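The Cold Drawer Is Open for Business

If you haven't been up to the Braltorard kitchen lately, go and have a look at the fridge! The shelves are the same as ever, but the wide pull-out drawer underneath has been scrubbed, emptied of mystery sauce packets and turned over entirely to drinks. No more reaching behind the yogurts for a soda. You pull, you pick, you push it shut with your hip – and you're back at the table before the kettle boils.

We love this drawer. It comes right out, so even the stuff at the back is easy to grab, and the smooth white inside wipes down in seconds.
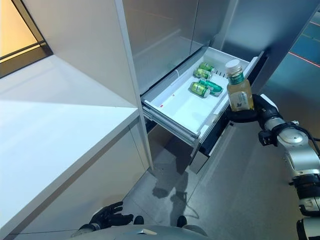

Green cans at the back of the drawer, with plenty of space left in front.

Cans go in on their sides, toward the back. Bottles can go in front once there are enough cans to stop them rolling (they do roll, and the whole kitchen hears it). Please tighten the caps first, especially on juice and tea. A sticky drawer in March was enough for one year.

The Jodard order has changed a little too. We're getting 16 bottles of water in each delivery now, along with the usual cans, and the spares live in the Vestergaard closet under the paper towels. If you take the last cold one, move 6 more over from the closet. They'll be nicely chilled by lunch if you do it first thing.
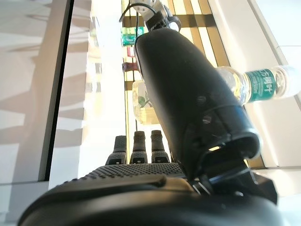

Bottled water with the dark green label.

Suggestions for the next order are very welcome! Sparkling water has been asked for a lot, and so has iced tea without sugar. Write yours on the sheet taped inside the closet door, and add the size if you care about it. Empties go in the blue bin by the Zotdale stairs, rinsed and with the lids back on. Lunch leftovers still belong on the upper shelves, with a date on them please.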